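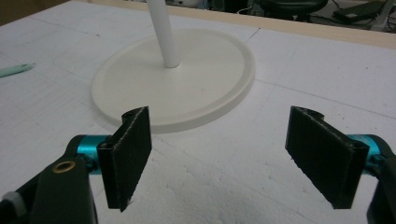 Skeltenby bench notebook
Wednesday, February
Entry: white stand, disc base, on the foam board

Continues the earlier entry on bench coverings. Started 3 p.m., after the board had been turned so the seam runs on the right-hand side.

Purpose. Two complaints were open. First, the lamp-type stand rocks on the table. Second, the faint grid on the board can't be trusted for placing it. I wanted to know whether the rocking comes from the base, the board or the table before anyone sticks felt under anything.

Base. Round disc, white, raised rim, shallow recess inside the rim, pole at the center. Cleaned the underside with a damp cloth and let it dry. Straightedge across the underside in several directions shows no light under it except at one spot near the edge, where there was a hard speck of old adhesive. Scraped it off with a plastic card. Base now sits flat on the glass plate and does not rock when pressed at the rim. Pressing at the rim is the only test worth recording. Pushing the pole moves everything and says nothing about the contact.

Board. The coarse side is up. The foam gives slightly under load and recovers slowly. With a 200 g weight on the rim I could not find any rocking over the middle of the board. Over the diagonal seam it rocks, with or without the weight. One side of the seam stands slightly proud of the other. Fingertip finds it more easily than the straightedge does. Rule for now: the disc stays wholly to the left of the seam.

Tried closing the seam by pushing the board toward the wooden strip at the back of the table. It closes while held and opens again on release. Tape on the underside would hold it, but the board has to be lifted and cleared first. Left for another day.

Marks. The grid lines are hard to read under the ceiling light and are scuffed away in places. They do not meet properly at the seam either. Measuring from a grid line on one side to a grid line on the other gives a different answer from the steel rule. Use the rule. The back strip is the better reference as long as the board is pushed up against it, so check for a gap first.

Placement. Put the base down flat, don't slide it in from the edge. Sliding drags the rim over the foam, and I think that is where some of the newer scuffs come from. Lift by the disc with both hands. Lifting by the pole loads the center joint. The joint had loosened a little; tightened it from below by hand, no tool. If it works loose again there is a Kramer washer of the right bore in the small-parts tray.

For repeat placement I drew around the disc on paper, cut out the circle and used the sheet with the hole in it as a template. Works well enough. Sheet goes against the back strip, disc goes in the hole, sheet comes off over the rim in two halves. Have to cut it in two beforehand. I did not, the first time, and had to thread it up over the pole.

Repeats. 11 placements with the split template. All inside the thickness of the pencil line except the first, where the sheet had shifted. No placement by eye came close to that, and I stopped recording those.

Load in the recess. The recess will take small parts without their rolling off, and people use it that way. Up to 400 g spread in the recess makes no difference to how the base sits. The same weight piled at one side prints a shallow curve into the foam under the rim. It had mostly gone after the break. Do not leave weights on overnight.

Pens. Keep to the left edge of the board, caps on. Pale green barrel is easy to miss against white, and I have twice set a sheet down on top of one and wondered why it wouldn't lie flat. Ink does not come off the coarse face. Pencil does, with a soft eraser, if you don't press.

Open items
- tape seam from below, board cleared first
- felt under the disc: not needed, do not add
- second template in card, paper edge is already fraying
- ask Plollness whether the board comes in one piece at table size
- check the center joint again next week

Stopped when the light went. Stand left on the board, clear of the seam.

R. Cuypers

Print this entry | E-mail this entry

Comments

Belton bench: We have the same seam. Double-sided tape failed in the cold, plain packing tape across the back has held so far. Wipe the foam dust off before you tape or it won't grip.

Roos Cuypers: Thanks. Will try packing tape. Did you turn the board over or lift one edge?

Belton bench: Turned it over. Needs two people.

mk: Is the template file anywhere or is it just the paper one?

Roos Cuypers: Paper only. It hangs on the hook by the rule.

Recent entries
Bench coverings: foam, cork, rubber
Steel rule against printed grid
Adhesive residue, what comes off with a card
Small-parts tray, revised contents
Ceiling light and pencil marks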